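7 March 2019

Three hours in the shop tonight. Reprinted the holder plate for the Janer job in gray and set it down on the slats to the left of the computer. Two of the older holders had been coming out tight, so I opened up the walls a little in the file. 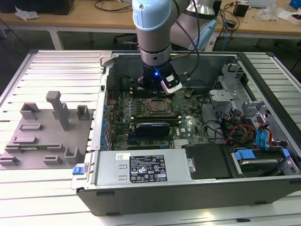 Arm over the open Dell, CPU socket empty.

Left the speed low for now. I want the gripper to come down straight over the socket before I try anything faster. The camera mount still needs a second screw and the cable on the arm wants a proper clip. Ordered both from Schwaiger. Should have the memory step written by April.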